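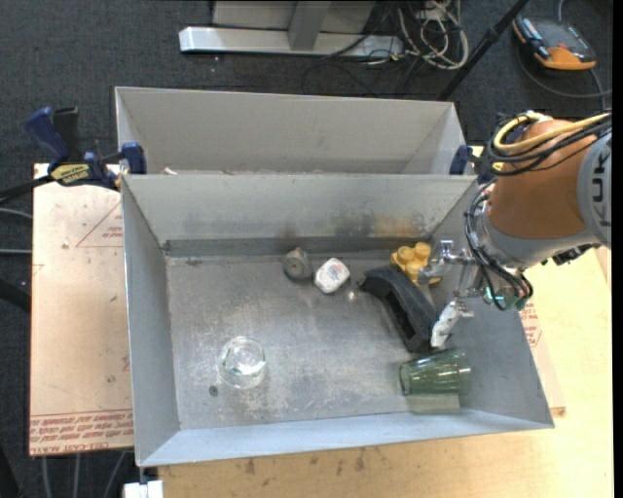

March, notebook continued, a little after four in the afternoon

Back on the Grallach tapes at last, after leaving them on the shelf far longer than I meant to. For whoever picks this up next: these are the rehearsal reels from the Poltevholm dance hall, quarter-inch, and the band on most of them is the one that later put out the single we all know from the jukebox at the old place. I had only ever heard the single, so hearing them stumble through it with the wrong words in the second verse was a real treat, and I'm afraid I played that bit several more times than the work needed.

Reel 2 first. The leader was brittle and came away in my fingers, so I spliced on a new one and wound the whole thing through slowly by hand before trusting it to the machine. No shedding that I could find on the heads afterwards, just a bit of dust. The box says 7½ but it plays like treacle at that speed, and it sits far more happily at 15, apart from the last song, where somebody must have switched over halfway through the evening to save tape. I've done the transfer in two passes and will join them up later.

The hum is the main trouble. It's there all the way through and it gets worse whenever the organ is playing, so I suspect the organ was sharing a socket with the recorder. I tried the notch filter and it took the hum out nicely, along with most of the bass guitar, poor thing. Put it back. I'd sooner have a hum and a bass player than neither. Going to try again with a much narrower cut and leave the quiet passages alone.

Now the song itself. The single fades out, as everybody knows, but on the reel they play it to a proper ending, with a little tag from the organ and then someone laughing and asking for the time. It's a tone lower than the record too — I checked against the piano in the front room and then against the tuning note at the start of the reel, in case it was my machine running slow, and it isn't. So either they moved it up for the singer or the record was sped up at the cutting stage, which was common enough. My money is on the second, as the cymbals on the 12-inch have always sounded a bit tinny to me.

Also had the Meijer mixer open again. Channel 12 has been crackling since the winter and I blamed the fader, cleaned the fader, and blamed it some more. It was a dry joint on the input socket. Reflowed it, wiggled the plug for a good while with the headphones on, silence. Lovely. The Jelosard spring unit still needs its transducer rewinding and I haven't the patience this week. The last one read 200 ohms before it went, if anyone is ordering wire.

To do: reel 3, which smells of vinegar and ought to go next. More splicing tape. Find out who has the lyric sheet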